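Perron Lake Fishing Club
Minutes of the May meeting

Called to order at 7 p.m. by Ivars Mockus. Present: Mockus, Dénes Kovács, Yasuo Murakami, Costel Ene. Absent: Cornel Lazăr.

April minutes approved with one correction - the trout stocking count should read 475, not 457.

Kovács reported a balance of $612 after the dock repair. The bill for lumber is still out. 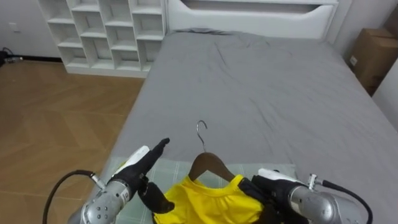

Yellow garment on a brown wooden hanger, over the gray bed sheet.

Kids' derby: Murakami has the north bank reserved from 8 a.m. to noon. Age groups will be the same as last year. Lerkeo Bait is giving 200 hooks and three rods for prizes. Ene will pick them up. Motion by Kovács to keep entry free for children under 12, second by Ene. Passed.

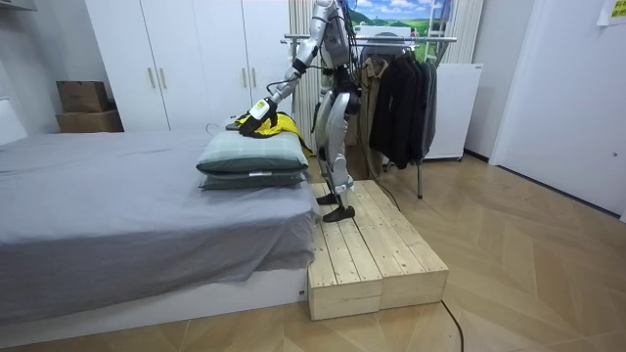
Boat ramp: the county has not answered the letter about the gravel. Mockus will call again. Until then members should launch from the Pasus Road side and leave trailers off the grass.

Bass slot limit: discussed, no vote. Lazăr asked by email that it wait until he is back - tabled to June.

Adjourned 8:20 p.m.

Submitted by Yasuo Murakami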